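Clearing the table, 491 times

I've spent most of July teaching two robot arms to clean up after dinner. The job is small on paper. There's rice to deal with, things on a tray to put away, and a dish rack to put them in. The arms will learn it from examples, so first somebody has to make the examples, and for this task that's me and Leonie Katene, taking turns at the controls. 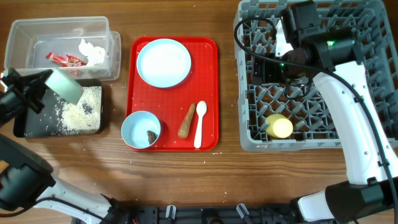
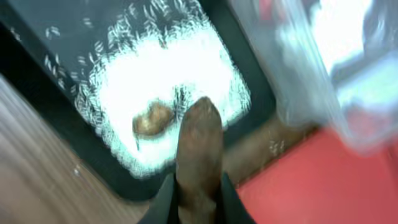
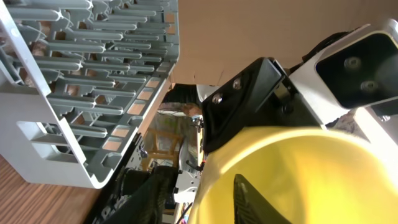 One view from above the table and two from the small cameras at the grippers, all from the same setup.

We call one complete run a take. A take starts with the table laid out and ends when the person driving says it's done and lets go. Everything in between gets saved: what the cameras saw, where each joint was, and what the driver asked the joints to do. The software that handles this is called Pullia, and it's fine. It drops a take now and then when the disk gets slow. I used to get angry about that and now I just redo the take.

Our target for this task is 800 takes. As of Wednesday night we had 491 that passed the check. We've recorded a good many more than that, but a lot of them get thrown out.

The reasons for throwing one out are mostly dull. The driver bumps the tray and shoves it out of reach. A cable catches on something. One gripper closes on the edge of the plate, the plate slides, and you spend the next stretch chasing it across the table. We used to delete all of those. Manaia Goodwin, who trains the models at Bornelex once we hand the data over, asked us to stop deleting the ones where we recover cleanly. If the plate slides and you calmly go get it, that's useful. If it slides and you flail, it isn't. So now there are two folders, and the argument over which take goes in which folder is most of what Leonie and I talk about.

Rice is the hard part. I picked it, so I can't complain much. Toy food is easy to record because it stays where you put it. Rice goes everywhere. You sweep it with the sponge and some goes where you wanted and some goes under the sponge and some goes over the side. No two takes end up with the same mess, and that's the reason it's in the task. It's also the reason I keep a hand brush on the shelf behind me.

Sweeping by remote control takes practice. You can't feel how hard the sponge is pressing. Too light and it skates over the top of the grains. Too hard and the arm stalls, then jumps. Leonie got it in a day. I needed most of a week, and my early takes are easy to spot because I stop before every stroke as if I'm about to sign something. Manaia says the pauses are a problem. A model that learns from them will stop in the same places, and sometimes it will just stay stopped. I went back and cut my first 5 sessions out of the set completely. That hurt, but the later ones are better.

The cameras at the grippers were another thing I had to get used to. When I check a take I look at the overhead view first, because it's the one that makes sense to a person. But the close views are what decide whether a grasp can be learned. If the finger is about to touch something small and the close view is all smear, there's not much there to learn from. Moving slower near the object fixes most of it. I have a note stuck to the desk that says SLOW AT THE END, and I still forget.

The close views also pick up a lot of room. Chair legs, cables, bits of the rig itself. I asked Manaia if we should hang a cloth behind everything. The answer was no, leave it, but move things around between sessions so the model doesn't decide the chair is part of the job. So at the start of each session I shift a few things. I also change where the rack sits and how it's turned, and swap what's on the tray. There's a sheet for this, made by Leonie, with layouts to work through so we don't drift back to the same comfortable one.

Resetting takes longer than recording. I didn't plan for that at all. A good take is short. Then you get up, put the dishes back, put the rice back, check the sheet, wipe the stray grains off the wood (or leave a few, if the sheet says to leave a few), sit down and start again. By late afternoon I'm slower at the reset than at the driving – and that's when I call it a day, because tired resets turn into wrong layouts and those are a pain to find later.

A couple of people have asked why we don't do all this in simulation. We use some. Chege, the simulator we have here, is good with plates and cups. Loose grains under a soft sponge, not so much, and by the time I'd made it convincing I could have recorded the whole set by hand.

Manaia did a first training run on the takes we had before the weekend. It picks up dishes pretty well. It sweeps with confidence in slightly the wrong place. She thinks more variety in where the rice starts will help, so the next batch of layouts is mostly that.

Leonie has the controls tomorrow morning and I'm on resets. We need more rice.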